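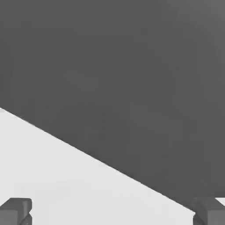 Call for Participants: Working Group on Simulated Trials in Gripper Safety Assessment

Tinditz is seeking reviewers and test operators for the second round of its good practice guide on simulated trials for robot grippers. The guide sets out what a team must record, check and report before simulation results may be used in support of a safety assessment. The draft covers parallel grippers with two fingers, fixed work surfaces and a single arm. Mobile bases and multi-arm cells are out of scope for this round.

Background

The first round collected 884 written comments on the draft. Most of them concerned Section 4 (start conditions) and Section 7 (reporting of failed trials). Section 4 now requires that every trial begin from a declared state: jaw opening, finger geometry, arm pose, and the position of the work surface relative to the hand. A trial that starts with the jaws open and nothing between them must be logged as such, even when the simulator resets to that state by default. Section 7 has been rewritten and is the part most in need of outside review.

What participants will do

Reviewers read the draft and return comments on the supplied form. Each comment must cite a clause number and propose replacement wording. General remarks are accepted but will not be tracked.

Test operators run the 285 reference trials in their own simulator and submit the logs unedited. Trials that crash or time out count as results and stay in the log. Operators also complete a short report on contact settings, time step, and any change made to the finger model. Changes to the finger model are allowed if declared before the first run — changes made partway through void the set.

You may apply for both roles. A person who serves as a test operator may not review the logs from their own site.

Who should apply

Reviewers should have working experience in robot integration, machine safety or test engineering. Prior work on standards is useful but not required. Test operators need access to a physics simulator that can export joint positions and contact forces at each step. We would especially like to hear from small integrators, who were poorly represented in the first round.

Employees of gripper manufacturers are eligible. They must state their employer on the form, and no more than two people from any one firm will be accepted.

Time and payment

Review takes over 7 hours, spread across the comment period. Reviewers are unpaid and will be listed by name in the published guide unless they ask otherwise. Test operators receive a flat fee on delivery of a complete log set. Partial sets are not paid. Meetings are held online, with one closing session in Narkudley in November. Travel to the closing session is optional and is not covered.

How to apply

Send a one-page summary of relevant experience, the role you are applying for, and the name and version of your simulator if you are applying as a test operator. Applications close Sun 24 May. Address them to Robel Kumsa, Technical Coordinator, Tinditz, Bassey Building, Narkudley. Late applications will be held for the next round.

The current draft and the comment form are sent on acceptance. Please do not circulate the draft outside your organization.

2 comments | 7 shares

Contact | Copyright Tinditz | Back to top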